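Starnell opens its community workshop in December

I'm Sajib Munshi, and I get to share the good news: Starnell is opening a shared workshop in the old Sutard building this December! We've got 1,470 square feet, 155 starter kits on the shelves and doors open from 9 a.m. Bring a half-finished project (or just an idea) and stay as long as you like.

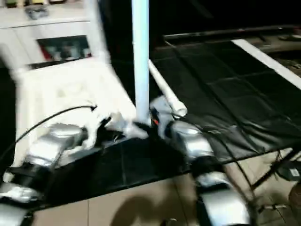
Pipe projects are what I'm most excited about, and I hope we'll see plant stands, coat racks, all sorts. Ditov is supplying about 800 feet of pipe for the first month, so go ahead and make mistakes. A tall white upright with one short piece angled off low down is a pretty good start on a stand, and there's a white chair close by. To book a bench, call the Starnell front desk and ask for me.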